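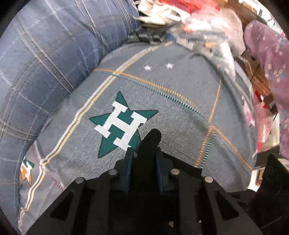 I've been sleeping badly since we moved to the unit on the main road, so in December I decided to stop complaining and change a few things. Trucks start at half past four. The bedroom faces west and holds the heat until well after midnight, and on the worst night it was still 30 degrees in there at eleven.

The first thing I did was move the bed to the inside wall. It took an hour and meant losing the good power point, but the traffic noise dropped more than I expected. Then I swapped the doona for a plain cotton sheet, with a light blanket at the foot for the early morning.

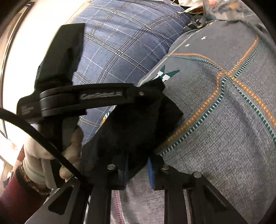 My neighbour Marjan Salehi told me to keep the blinds shut from lunchtime, which I'd been too lazy to do. She also lent me a pedestal fan. I run it on low, pointed at the wall so it doesn't dry my eyes out.

Coffee was harder. I used to have my last one at four and now it's two. I had a headache for the first few days and was short with everyone at work, for which I've apologised.

I kept a notebook for 17 nights. I woke up less in the second half, though the weather had cooled a bit by then too, so I can't say which change did it. Earplugs are next. The foam ones fall out, so I've ordered the wax kind and they should be here before the school holidays finish.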